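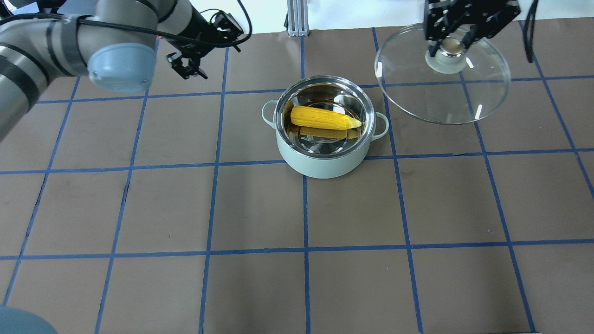
A yellow ear of corn in a pale green pot, with the glass lid above the tabletop.

Vanderville, 1/29/20. El Khatib, a computer support firm serving small offices, has opened a second service centre in Vekstead. The site handles hardware repair, data recovery and scheduled maintenance for business customers.

Maintenance agreements are offered at 3 levels. All levels include remote monitoring, operating system updates and a daily backup check. The upper level adds on-site visits and the loan of a replacement machine while a unit is under repair.

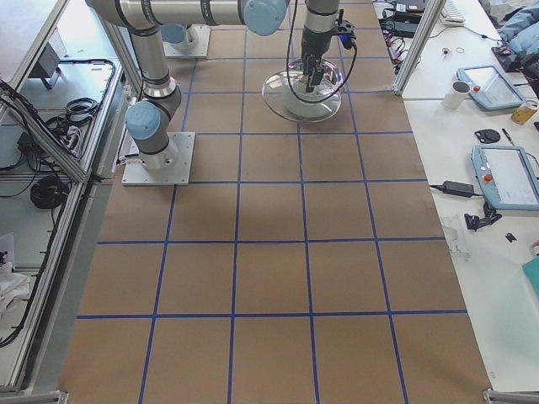
Work table covered in brown paper and marked out with blue tape.

The Vekstead bench has capacity for 70 machines. Customer jobs are logged in Prornedard, the firm's ticketing program, which records the fault, the parts fitted and the technician's hours. The program held 814 open and closed jobs when it was moved to the new server.

Existing agreements carry over at their current rates until June. Customers using the Vanderville counter do not need to re-register.

Service enquiries can be made at either centre during business hours.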